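Finding small things on a patterned surface
Project report, Design and Materials, second year
Dullthorpe College
Submitted Feb 16, 2026

1. Background

The project began with a complaint at home. A dark stone-effect worktop hides things. Keys, hairgrips and bottle tops vanish on it even when the light is good. I wanted to know how much of this is the colour of the worktop and how much is the pattern, and whether the colour of the thing being looked for makes up for either.

Most of the advice I found was written for kitchens and only covered crumbs and stains. The Clunen sample book, which the college library keeps, describes its marble prints as "forgiving", meaning that they do not show dirt. A surface that does not show dirt may not show a small ring or a clear plastic lid either. I could not find anything that looked at this from the side of the person searching.

2. Surfaces and objects

Three surfaces were compared: a plain mid-grey, a pale wood print, and a red-brown marble pattern with white veins. The walls behind the marble surface are papered in pale grey with a leaf and grass print in a darker grey. I left this paper up for the whole project. It is busy, but the colours are soft, and only one person remarked on it.

The objects were small and light enough to be moved quickly between rounds. They included a toy rake with a pink handle and a purple head, a thin yellow stick, a blue plastic clip with prongs, a small metal ring and a piece of clear curved plastic. The rake was chosen because it has two colours, so I could ask which end was seen first.

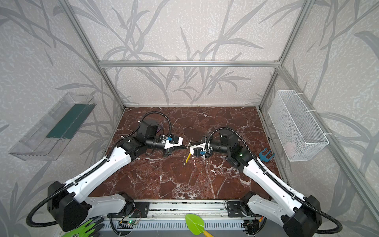
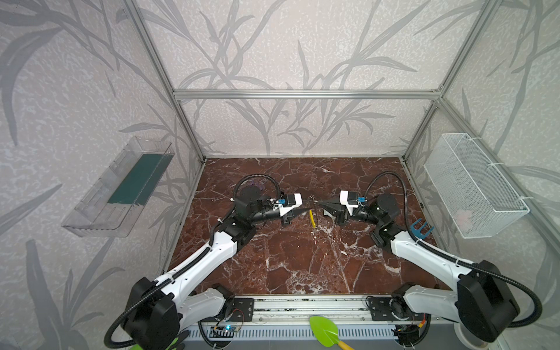
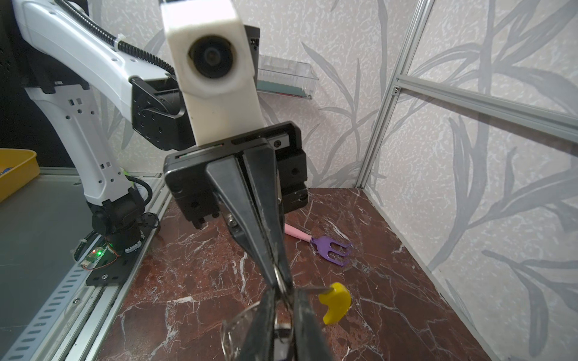

Figs 1 to 3. Yellow and purple items against the red-brown marble pattern.

3. Method

I had 12 people take part. Each sat on a stool with their eyes closed while one object was put down, then opened them and pointed as soon as they had found it. I timed this with a stopwatch. The name of the object was read out beforehand, so they knew what they were looking for.

Each person did six rounds on each surface. A few rounds had to be thrown out because the person looked early or I started the watch late. To keep the surfaces even I then removed rounds at random until there were 69 timings for each, 207 in all.

The order of the surfaces was changed from person to person. The room lighting was left alone. The blinds in the Skoneck building do not close fully, so there was some daylight in the morning sessions and none in the late ones. I noted the session on each sheet but did not correct for it.

4. Results

The plain grey surface gave the shortest times for every object except the metal ring. The ring was found soonest on the pale wood print, where it made a darker outline.

On the red-brown marble the yellow stick was found almost as fast as on plain grey. Several people said they saw it before they had started looking. The blue clip came next. The rake was found quickly too, and most people pointed to the pink handle first. The purple head was slower, and two people who pointed to it said they had taken it for a separate object.

The metal ring and the clear plastic gave the longest times on the marble. The white veins seem to be the main cause. A vein is thin, pale and slightly curved, and so is the lit edge of a ring or of clear plastic. People's eyes went from vein to vein. One person gave up on the clear plastic and asked to be shown it.

Times also got shorter through a session on all three surfaces. I had expected this, and it is why the order was changed.

5. Discussion

Darkness alone did not make things hard to find. Bright yellow on dark red-brown was one of the easiest combinations in the project. Trouble came when the object had nearly the same tone as the base colour, or nearly the same shape as the pattern.

Handle colour seems worth more thought than it gets. The Jansen catalogue of children's garden tools, which I used for comparison, sells the same trowel in a range of colours with no note on which shows up best outdoors or on a floor. Fig. 3 has a yellow handle with a thin silver blade, and I would expect the handle to be found long before the blade. I did not test that tool and would add it next time.

Storage is a related point. A clear tray such as the one on the left wall in Fig. 2 lets the colour of its contents show, and the dark green pad inside it is easy to pick out against the pale paper. Small metal parts would need a plain liner under them. I would choose a light matt one.

6. Limits

All the people taking part were students, and I did not check anyone's colour vision. This should have been done at the start. Only one marble print was used. A print with finer veins, or none crossing the middle, might give different times for the ring.

The panel I first ordered was 1,000 mm wide and had to be trimmed to fit, which used up most of a day I had set aside for trial rounds.

7. Next steps

I plan to repeat the ring and clear plastic rounds in March with a spotlight placed low to one side. The stopwatch will be replaced by a button that the person presses. Timing sheets and surface samples are in the folder handed in with this report.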